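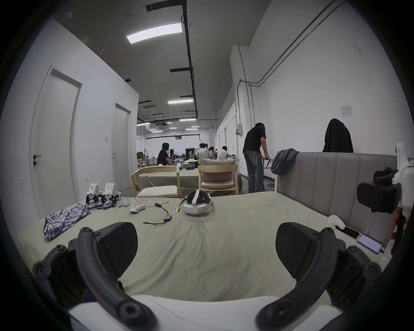 Fig. 1. Hand-held grippers, headset and phones laid out on the bed between recordings.

Handout 4: Lost tracking during a session
Course notes, Hilkka Lahtinen

The fault
In July a group recorded 197 folding runs with the hand-held grippers. On replay, 40 of them had a jump in the position of the left gripper. The fingers opened and closed as they should, but the path moved sideways by 20 cm between one sample and the next. The operator, Kobina Arthur, had seen no warning.

Cause
The headset had been picked up and put down again after run 111. The left gripper kept the old origin and the right one took the new one. Restarting the recorder did not clear it.

What to do
Stop recording if the headset is moved, even slightly.
Reset both grippers together, then touch the tips and check that the two positions agree.
Keep cables clear of the work area.
Mark doubtful runs in the log. Do not delete them.

Reading for next time: Pruvost's notes on clock drift, sections 2 and 3.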